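Kirnuver table, white top, 1091 mm – long-term review

Category: Tables and work surfaces
Tested: nine months, home and light workshop use

The Kirnuver is a fixed-height table sold flat in a single carton. The top measures 1091 mm and comes in white only. I bought mine from Zasdale in July at full retail price. The first one I ordered arrived with a crushed corner and was exchanged without argument, although the second carton took another three weeks.

Assembly

Four legs, two long rails, two short rails, sixteen bolts and a hex key. The instructions are a single folded sheet with no text. Step four shows the short rails going on before the long ones, and if you follow it the last two bolts cannot be started by hand. Fit the long rails first, leave everything finger-tight, stand the table up on a level floor and then do the final tightening. It took me 50 minutes with the wrong order and would take half that with the right one.

The supplied hex key is soft. Mine had rounded by the twelfth bolt. Use your own.

Stability

I loaded the centre of the top with bagged sand and measured sag with a straightedge and feeler gauges. At 458 N there was 0.6 mm of deflection, fully recovered on unloading. Side sway is the weaker figure. With a push at the top edge the legs rack visibly, more so along the short axis, and after a few weeks the bolts needed another quarter turn. Since that second tightening they have held. Anyone intending to mount a vice should look at the Gidey bench, which has a lower stretcher and doesn't move.

The feet adjust by 10 mm. The locknuts are thin and strip easily.

Surface

The finish is a smooth white with low texture. Glare under a bare overhead globe is noticeable at night. With a diffused fitting it stops being an issue. 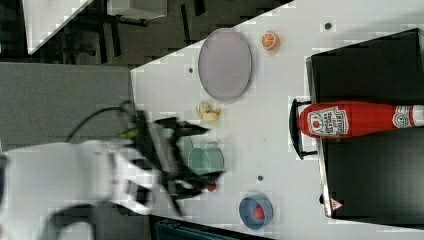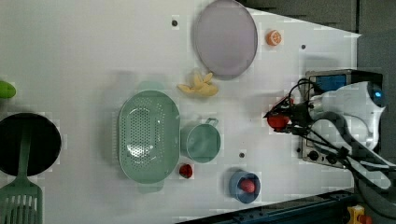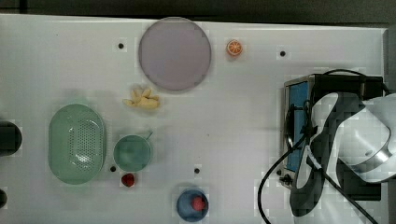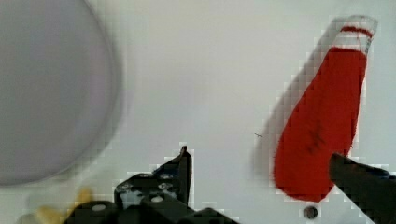 Toy fruit and a pale purple plate on the white top in the first three; a red object close up in the last.

Stain tests were run on an offcut supplied by the maker. Coffee, soy sauce and turmeric paste were left for an hour and for a full night. Coffee and soy wiped off with water in both cases. Turmeric left a yellow mark after the overnight test, which faded over several days near a window and can no longer be found. Permanent marker came off with methylated spirits and no loss of gloss. I wouldn't use acetone on it; a drop near the edge of the offcut dulled the finish in under a minute.

Scratch resistance is average. A ceramic mug with an unglazed foot leaves grey lines if dragged. Most of these are deposits from the mug and lift with a cream cleanser. The real scratches are fine and show only at a low angle.

Heat is the one firm limit. The maker gives no rating. A saucepan straight off the stove left a faint ring on the offcut after two minutes, and the ring is permanent. Use a trivet.

Edges

The long edges are well sealed. On the short edges the banding has a slight lip that catches a cloth. I took it down with a fine file held at a shallow angle – five minutes' work that shouldn't be necessary at this price.

Compared with the Flindeo

The Flindeo is the obvious alternative. It is 1000 mm long, costs $375 and has a better leg joint, with a captive nut in place of the barrel nut used here. Its top is a warm grey that hides dust and crumbs, and its edge banding is flush all round. Against it, the top is thinner and rings when anything is put down on it. If sway matters more than length, buy the Flindeo.

Spare parts

Feet and bolts are stocked by Zasdale. Replacement tops are listed, but mine has been shown as out of stock in white since autumn.

Verdict

Surface 8/10
Stability 6/10
Assembly 5/10
Value 7/10

Recommended for general use, with your own hex key and a second tightening at one month.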